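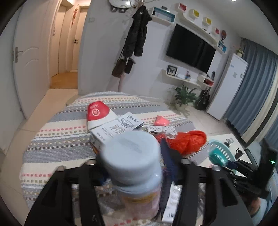
A friend read my first go at this file and told me flat out that a grocery price list without unit sizes was useless, and could I please add a column for them. Fair call. So version two has unit sizes, and I've gone back and filled them in for all the old rows too.

Jan 10, 2026 - by the maintainer
3 min read

# Skindham Pantry Prices

I've been keeping my shopping receipts since May, mostly out of stubbornness, and this is what came out of the shoebox: 1,295 rows, one per item bought, from 156 receipts. Everything's from two shops, Drulovari and the smaller Wan near the servo.

## What's in it

- `date` - day of purchase
- `shop` - drulovari or wan
- `item` - my own name for it, lower case
- `size` - grams or millilitres
- `price` - dollars, as paid
- `special` - y or n

There are 322 different items. Plenty turn up only once (I went through a capers phase).

## Things to watch for

Specials are patchy before winter, as I wasn't writing them down. Loose fruit and veg is priced per kilogram, so don't compare it with the bagged stuff without doing the sums first. And I've spelled yoghurt two ways - sorry! - so search for both.

226 rows have no size at all. I've left them blank, please don't fill them with zeros.

## Using it

It's a plain CSV and opens in anything. I use Flasomitz for the charts but a spreadsheet does the job. Take it, colour it in, share it around, just keep this README with it. Corrections are welcome, especially if you shop at Wan and reckon I've got the flour wrong.

Contact: use the issues page | © 2026 Skindham Pantry Prices | Back to top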